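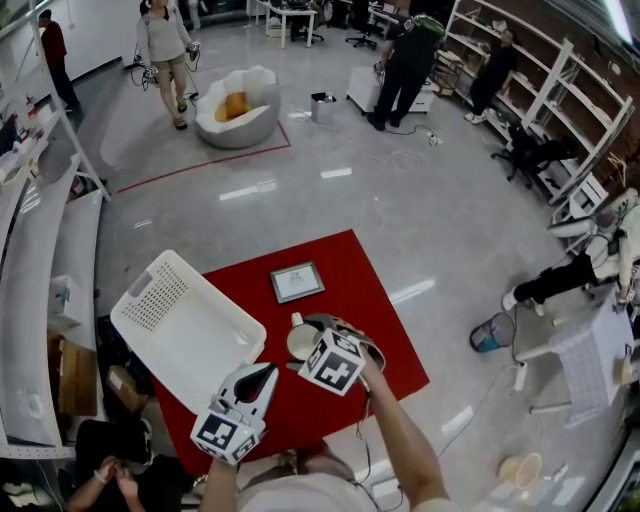 Handheld demonstration capture, as covered in the first half of this unit, separates the operator's skill from the robot's body. The operator carries the end effectors and performs the task directly, and the arm is brought in only when a trained policy is replayed. The demonstration at the Cenis hall was organised on this basis. Each operator worked with a pair of white grippers, one per hand, over a station such as the square red mat, where the objects included a perforated plastic basket, a small framed picture and a white mug. The mug in the right gripper is a useful case for section 2, as the marker cube on that gripper is held well away from the body and its printed faces carry black square patterns.

Course: Manipulation Systems, Unit 3
Notes on the open day demonstration, 6/27/21
Prepared by Rhea Calimlim. Corrections to Edgardo Rivera.

1. Terms used in these notes

Station: a marked work area with its own object set.
Episode: one continuous recording, from the start signal to the release of the last object.
Pose track: the estimated position and orientation of a gripper over an episode.
Dropout: any interval in which the pose track has no valid marker reading.

2. Marker visibility

A flat marker gives a usable reading over a limited range of angles. A cube carries a marker on several faces, so a wrist rotation that hides one face will usually expose another. Two faces seen together give a better orientation estimate than one face seen square on, where small tilts are hard to resolve. Forearms are the usual cause of occlusion in two-handed work. Operators at the Mala stations were asked to keep their elbows out and to avoid crossing the wrists.

3. Floor conditions

Glossy floors produce specular highlights that move with the viewpoint. A matte mat of a single strong colour reduces this in the work area and makes segmentation of pale objects easier. Its edges also give the operator a fixed boundary for object placement. Tape lines serve the same purpose over larger areas but give no contrast behind the object.

4. Episode log

The hall target was 125 episodes per station. The combined log, named Abella in the course files, lists 711 episodes over all stations. An episode is rejected if it has a dropout longer than 2 seconds or if a gripper leaves the station before release. Rejected episodes stay in the log with a flag. Do not delete them when preparing your own subset.

5. Points raised in discussion

Cable drag. A cabled gripper has a small bias force that the pose track does not record. Rivera's view was that it can be ignored for light rigid objects. Calimlim disagreed for slow placement tasks, and the Lomisitz readings from March are relevant.

Grip width. Finger opening is logged separately from pose, and the two streams must be aligned before training. Check the offset on at least 3 episodes by hand.

6. Before the next tutorial

Read the Lomisitz notes on time alignment. Bring one rejected episode from Abella with a plot of its pose track, and mark the dropout on the time axis.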